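Section 5. Routine Cleaning of Locker Fronts

This section covers the cleaning of the doors, handles, locks and ventilation slots on the metal lockers in the Palero changing area. It applies to all banks of lockers in the building. The interiors of assigned lockers are covered in Section 6 and are not to be cleaned under this section unless the holder has agreed in writing.

Issued 9/16/19. Replaces the earlier sheet titled "Locker Wipe-Down." Questions about the content should be addressed to Mingxuan Tang, Facilities Office.

5.1 Before You Begin

You will need the following items from the supply closet:

Microfiber cloths, blue (general surfaces)
One soft brush, narrow
One spray bottle of neutral cleaner, diluted as stated on the closet door
One spray bottle of plain water
One small bottle of 70 percent isopropyl alcohol, for handles only
Disposable gloves
Key envelopes and a pencil

Blue cloths are reserved for lockers, tables and door frames. Cloths of any other color belong to the washrooms or the kitchen and must not be brought into the changing area.

1. Post the cleaning notice at the entrance to the row.
2. Check the tops of the lockers and the floor in front of them for personal items. Items found on top of a locker are to be lifted, wiped under and put back in the same place. Do not move them to another locker.
3. Check that every door in the row is closed. If a door is standing open and the locker is in use, close it gently and note the number on the log.
4. Put on gloves.

Note: Many doors are kept with the key in the lock. Leave these keys where they are during cleaning. A key that has been pulled out and put back in the wrong lock can take the better part of an afternoon to sort out.

Caution: Do not use scouring pads, powder cleaners, or any product containing bleach on the painted doors. The paint will dull and cannot be restored by polishing.

5.2 Wiping the Doors

Work from the top row to the bottom row, and from left to right within each row.

1. Fold the cloth in half twice. This gives several clean faces that can be used in turn.
2. Spray the cloth with neutral cleaner until it is damp. Do not spray the door. Liquid that runs into the lock or through the ventilation slots will reach the contents of the locker.
3. Wipe the upper part of the door with straight, overlapping strokes.
4. Wipe around the handle and press the cloth into the corners where the handle meets the door. On doors with a recessed handle, run a folded edge of the cloth along the inside of the recess.
5. Wipe the lower part of the door, passing lightly over the ventilation slots.
6. Run the edge of the cloth down the seam between the door and its neighbor.
7. Turn to a clean face of the cloth before starting the next door. When all faces have been used, place the cloth in the laundry bag and take a new one.

Where a key hangs below the handle, hold it to one side with a finger and wipe behind it. Do not let the cloth catch on the key. A key that is bent in the lock must be reported the same day and should not be straightened in place. 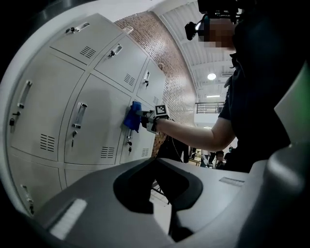
Damian Schwaiger asks whether the handles could be done first, as a separate pass down the whole row, with the doors left for afterward. On the Usman side, he writes, the handles are what people complain about, and the doors hardly get dirty between one week and the next. He also finds that a cloth used on the vents leaves gray streaks on the handle if the two are done in one go.

The Facilities Office has considered this request. A separate pass for the handles is permitted on weekdays, provided that the full procedure in 5.2 is carried out once a week. When the full procedure is used, the handle is always to be wiped before the vent, as set out in the steps. The alcohol treatment in 5.3 may be done at either time.

5.3 Handles and Locks

1. Take a fresh cloth and dampen one corner with alcohol.
2. Wipe the front, the sides and the back of each handle. Long bar handles should be wiped along their full length.
3. Let the handle air-dry. Do not buff it.
4. Wipe the face of the lock with a dry part of the cloth.
5. Wipe the head of the key, if one is present, without turning it.

Caution: Isopropyl alcohol is flammable. Keep the bottle closed when it is not in use, and return it to the metal cabinet at the end of the task – never to the open shelf.

Do not oil the locks. A stiff lock should be entered on the log with its locker number, and Maintenance will treat it with dry graphite. Oil collects dust and makes the fault worse within a few weeks.

5.4 Ventilation Slots

The slots should be brushed every second week, or sooner if lint can be seen along the edges.

1. Hold the brush level with the slots and draw it from one end to the other. Brush along the slots only.
2. Catch loose lint with a dry cloth held just below.
3. Wipe the area once with a cloth dampened with plain water.
4. Dry with a clean cloth.

Do not push lint inward with a finger or a tool. Compressed air is not allowed, as it blows dust onto the clothing inside.

5.5 Marks That Do Not Come Off

Adhesive left by labels: Lay a cloth dampened with warm water over the mark for 5 minutes, then wipe. Repeat once if needed. Plastic scrapers may be used on flat areas of the door, at a low angle.

Marker or pen: Dab with alcohol on the corner of a cloth, then rinse at once with plain water. Test first on a low corner of the door.

Scuffs from shoes or bags: Use neutral cleaner and light pressure. If the mark is still there after the second try, leave it and enter it on the log.

Rust: Do not treat. Report the locker number to Maintenance.

Labels left by former holders may be removed only after the locker has been released on the Tustitz list. If the list and the label do not agree, leave the label on the door and inform the office.

5.6 Keys Found During Cleaning

1. If a key is found on the floor or on top of the lockers, do not try it in any lock.
2. Place it in a key envelope. Write the date, the row and the nearest locker number on the front.
3. Hand the envelope in at the front desk before the end of the shift.

Spare keys are held by the Facilities Office and are not issued to cleaning staff. A holder who asks for a door to be opened should be sent to the front desk, even if the holder is known to you.

5.7 Finishing

1. Look along the row from one end. Streaks are easier to see at an angle than from straight ahead.
2. Go over any streaks with a dry cloth.
3. Wipe up drips on the floor and remove the cleaning notice.
4. Place used cloths in the laundry bag. Cloths used with alcohol go in the lidded bin – not in the bag.
5. Fill in the log with the row, the work done, any faults and your initials.

Completed log sheets are kept in the gray binder at the front desk. New sheets can be printed from the staff page or requested from Mingxuan Tang.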